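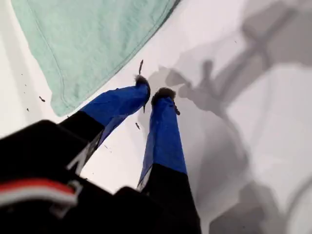 Wrist view with the fingertips close together, green cloth at upper left.

Stirex: grasp-state labels and a small tracker for cloth handling

Stirex takes a wrist camera stream and the gripper's joint readings and tells you, frame by frame, what the fingers are up to: open, closing, closed on cloth, closed on nothing, or "I can't tell." It ships with the data I trained and checked it on. It's a small package and I'd like to keep it that way. If you want a full cloth manipulation stack, Stirex is one piece you can plug into it, and I'd love to hear how that goes!

I started writing it at Droradside in January, when our folding controller kept marching on to the lift step with nothing in its hand. Joint position alone wasn't enough for us. A single layer of thin cloth barely changes how far the fingers close, so the controller had to look too.

What's in the repo

stirex/ is the package itself (tracker, config loader, a tiny viewer).
data/ has the clips and label files, or more precisely a script that pulls them down.
nullus/ is the labeling tool, which I'll get to.
configs/ has one file per camera mount. Please copy one and edit the copy. I break the originals fairly often.
tests/ is thinner than I'd like.

Getting it running

You need Python 3.10 or newer and a working OpenCV. A GPU helps with training, but I run the tracker on CPU all day and it's fine.

pip install -e .
python -m stirex.fetch --split val
python -m stirex.run --config configs/wrist_a.yaml --clip data/val/first

If the viewer window comes up gray and stays gray, your color order is swapped or your clip path is wrong. (It's the clip path. It has been the clip path every time for me.)

How the tracker works

There are three stages. First, a color pass finds the fingers. The ones in our data have bright blue coverings toward the tips, and the finger mask starts from that blue and grows toward the body of the gripper. Second, a small network looks at a crop centered between the two tips and scores the five states. Third, a filter smooths those scores over time and mixes in the joint readings, so one weird frame doesn't flip the answer.

The color pass is the part that gets people. It's a plain hue threshold with a few guards, and it will happily grab any other blue thing in view. Set max_fingers: 2 in your config if you have a second arm working nearby, and draw an ignore region if the second arm tends to live in one corner.

Shadows used to be my biggest headache. The gripper throws big soft ones across a white table, complete with finger shapes, and my first version tracked those just as eagerly as the real fingers. Training with random shadow overlays took care of most of it. You can turn that off with shadow_aug: false, though I don't recommend it on a light surface.

Small dark specks on the table are another one to watch. A speck sitting in line with the gap between the tips can push the score toward "closed on cloth" if your crop is too tight. I widened the default crop for that reason, and min_blob in the config drops anything below the size you give it. 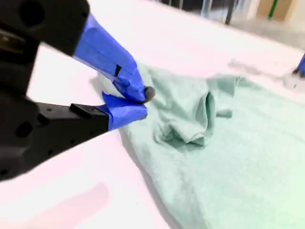 Tamsin Okerlund
Perception software and repo maintainer, Stirex

Closed on cloth is the state everybody cares about, so it got most of my labeling time. The clear cases look like a fold of fabric pinched between two tips with the rest of the cloth bunching up next to it. Those are easy for me and easy for the network. The ugly ones are where the tips are closed right at a hem, or where the fabric passes behind a finger without being held by it. From one frame I can't always say which I'm looking at, and the labels admit that.

About the data

There are 414 clips in the release, recorded at 50 frames per second. Each clip covers one grasp attempt, from the start of the approach to the moment the arm lifts or gives up. Every clip has a state timeline, and 900 frames picked from across the set also have hand-drawn finger masks.

The label file for a clip is plain JSON lines. Each line gives you:

t: time since clip start, in milliseconds
state: one of open, closing, cloth, empty, unsure
width: finger opening from the joint encoder, already scaled
tips: two pixel points, or null when a tip is hidden
note: free text, usually blank, occasionally me grumbling

Please don't throw away the unsure frames before training. I tried it and the tracker got very confident and noticeably worse. If you only want them out of your scoring, pass --skip-unsure to the eval script and say so when you share numbers.

Splits are by recording session, so a clip in val never shares a session with a clip in train. I split randomly the first time around and got scores that made me feel like a genius for an afternoon.

Labeling with Nullus

Nullus is the labeling tool. You scrub through a clip, hit a number key when the state changes, and it fills in everything between. Press U for unsure. Press Z to undo, which works as far back as the last save and no further (sorry). It autosaves when you change clips, but it doesn't autosave when you close the window, so change clips before you quit until I fix that.

State changes are tricky to pin down to one exact frame. The eval script therefore gives you a tolerance of 80 milliseconds on either side of a transition. You can change it, but then your results won't line up with anything in the results folder.

Hooking it to a controller

The MacPherson branch has the planner bridge we run. It publishes the current state plus a confidence, and our folding planner waits for cloth to hold steady before it's allowed to lift. If the state drops to empty, the planner reopens the fingers and tries again a little deeper into the fold. If it stays unsure for too long, the planner stops and waits for a person.

I'd keep that last rule in anything you build. Stirex isn't a safety system and has no idea where your hands are, so leave your force limits and your stop button exactly as they were.

Things it doesn't do well

Blue cloth. The mask just swallows it.
Anything see-through or shiny.
Counting layers. It'll tell you there's cloth in the grip but has no opinion on how many layers you picked up, and I know that's what half of you want.
Strong glare. On an overexposed tabletop, pale fabric loses its edges and the scores get mushy. Lower your exposure before you touch the model.
Grippers with a very different shape. You'll need your own masks and probably a fresh crop setting.

Contributing

Configs for new camera mounts are very welcome, and so are short clips where the tracker gets it wrong. Open an issue with the config, the clip, and the log from --verbose. I read everything, usually in the evening, and I'm slow on weeks when the robot is busy.

Code is MIT. The clips and labels are CC BY 4.0, and the full text for both is in LICENSES.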